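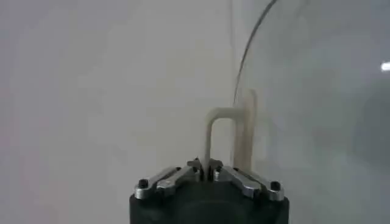 14 min read

3. Material and coding

3.1 The four papers

The study draws on the student newspapers of four two-year colleges, at Flurkurville, Udthorpe, Seixas and Dimham. All four are produced by students enrolled in a reporting course, and all four publish online first. Flurkurville and Seixas still print a monthly edition. Dimham stopped printing the February before our collection began, and Udthorpe has never had a print edition under its present name.

We saved every news and feature story on the four sites up to 30 November 2015, going back to the start of each site's public archive. Sports results, calendars and opinion columns were left out. The remaining stories carried 3,392 pictures. Of these, 1,884 had a caption of at least one full sentence, and these captions are the material coded below. Captions made up only of a name or a photo credit were logged but not coded.

The papers differ in who writes the caption. At Seixas and Udthorpe it is the photographer, who files it with the picture. At Flurkurville the reporter writes it after the story is finished, often without having been present when the picture was taken. Dimham has a copy desk that writes captions in one batch before posting. We expected this difference to matter, and section 4 is organized around it.

3.2 What counts as a visible claim 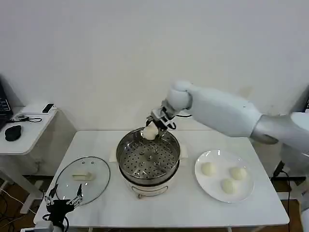 Figure 2

The coding scheme separates claims a reader can check against the picture from claims that depend on outside reporting. Each verb in a caption was marked as one or the other. Most captions mix the two, and there is nothing wrong with that as long as the reporting was done. The trouble comes with verbs that sound like observation but go past it. In Figure 2 a gripper holds a white bun just above the rim of a steamer, and "holds" would be coded as visible. "Lifts" and "lowers" would both be coded as reported, as would any statement about whether the bun is cooked. The same rule was applied to pictures of speakers at a podium ("begins," "concludes"), of athletes, and of officials signing papers.

Nouns gave less difficulty. Names, job titles and the names of events were always coded as reported. Places were coded as visible only when a sign could be read.

3.3 Coding procedure

Each caption was read by 2 coders working separately. Both had taught an introductory reporting course, and neither had taught at any of the colleges in the sample. They worked from the caption and the picture alone and did not open the story until both had finished. Where they disagreed, the caption was set aside and discussed at the end of the week. Disagreements that could not be settled were entered as unclear and kept in the totals.

Early practice rounds showed that the coders treated quoted speech in captions differently. We added a rule that quotations are always reported — even when the speaker is shown with an open mouth — and the practice captions were coded again.
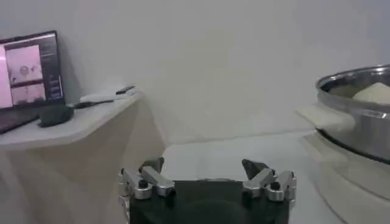 3.4 Limits of the sample

Some older stories at Udthorpe had lost their pictures when the site moved to a new host. These could not be recovered and are missing from the counts. We also have no record of captions that were corrected after posting, except at Dimham, where corrections are noted at the foot of the story.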